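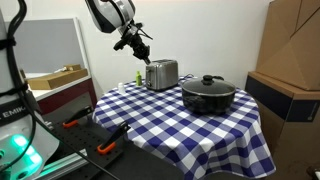 3.2 The Breakfast Table Task

Figure 2. The arm above the toaster, with the lidded pot to its right.

Our second task came out of the Kundar student project, and it quickly became the favorite of the course. Each of the 14 students guided the arm by hand through short kitchen motions on a round table with a checkered cloth (Figure 2). We recorded 1,087 demonstrations in all – far more than we had dared to plan for! The two small bottles were moved between sessions, so no group could rely on one fixed layout. Students trained their own policies in teams of two or three, and we compare the results in Section 4.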